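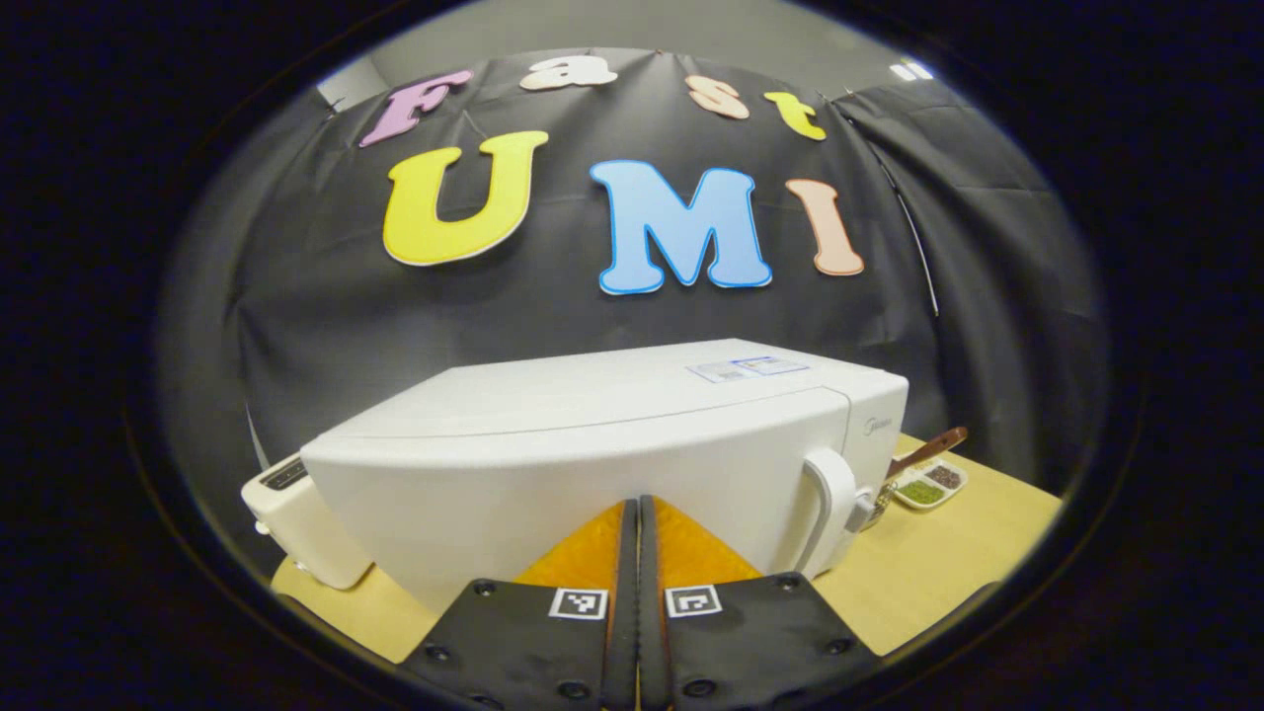
Figure 1. Hand-held gripper at the microwave station, fingers closed.

From Serving Line to Recording Table: Staff Experience at Tuvham
Project report by Perrine Cordier and Romain Tessier
Submitted Aug 6, 2024

1. Background

Tuvham runs a staff cafeteria that serves 510 meals a day. In April it started moving part of its reheating and plating work over to a robot arm, a project the company calls Prustik. The arm is trained on recordings of people doing the same tasks with a hand-held gripper that carries a camera. Kitchen employees make the recordings during their shifts.

Our question was what this does to the job. We did not study how well the robot performs. Tuvham has its own reports on that and we were not given access to them.

2. Method

We spent three weeks on site and interviewed the employees who had been assigned to recording. We also sat in on recording sessions and read the shift logs kept by the kitchen manager, Nadège Rey. Two employees, Quentin Bouvier and Édgar Tello, agreed to be quoted by name. The others asked not to be.

3. What changed in the work

The shift logs list 3,363 recordings up to the end of our visit. Before Prustik, an employee on reheating moved between the counter, the ovens and the line for the whole shift. On recording duty the same person stands at one table and repeats short tasks. All the people we interviewed said it was easier on the feet and harder on the wrist. Bouvier told us that the first days were the worst: "You hold it out in front of you and you want to use your other hand all the time. You have to stop wanting that."

Several employees said they had to slow down. On the line, speed is what gets noticed. At the table, a fast, messy movement is thrown out and has to be done again. Tello, who was one of the quickest people on the line, had 41 of his recordings rejected before he changed his pace. He was annoyed by this and said so, but he also said he now notices how he opens a door or sets down a plate, which he had never thought about before.

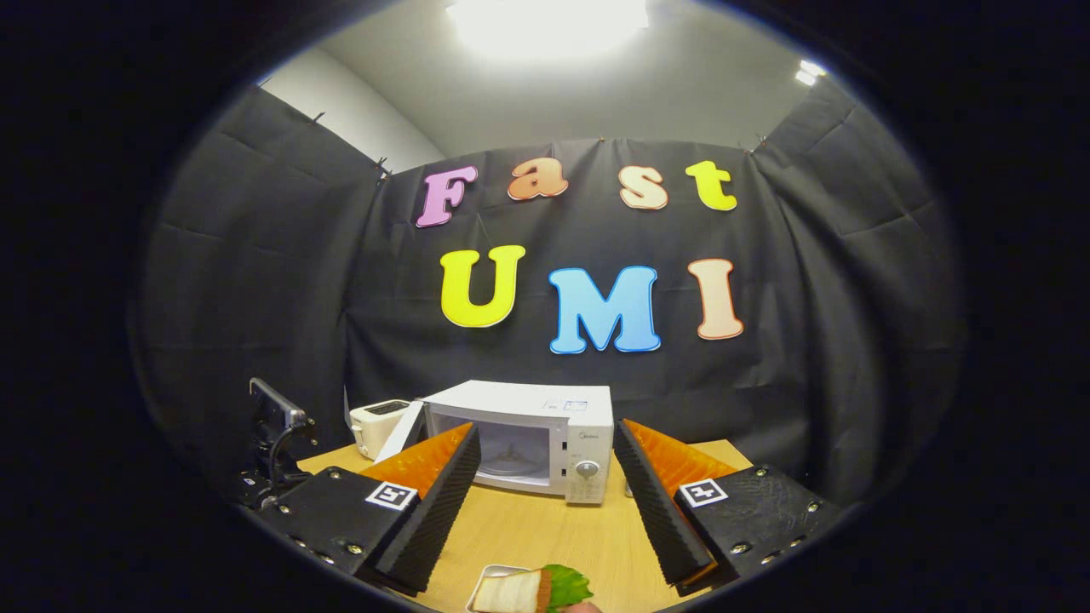 Skill was the topic that came up most in the interviews. Experienced staff felt that the recording table used only a small part of what they know. They can tell from smell or touch when a dish is ready, and none of that is asked for. The food at the table can be pretend food too – in Figure 2 the small white tray at the front holds a slice of toy bread next to a green lettuce leaf, with the microwave at the back between the open gripper fingers. Two of the longer-serving employees found it hard to take the task seriously at first. Newer staff minded less, and one of them said she liked having a quiet hour away from the customers.

4. Concerns about jobs

Rey told the staff in writing that no positions would be cut this year. Most people we spoke to believed her about this year. They were less sure about later, and some found it strange to be training the machine that might take over their station. Recording duty is paid at the normal rate, and employees thought it should be paid higher.

5. Suggestions

Rotate people off the table before the wrist gets sore, and write the limit into the shift plan. Show staff which recordings were rejected and why – at present they only get a number. Let experienced cooks help decide which tasks are recorded. Pay for recording should be discussed with the staff before the next round begins.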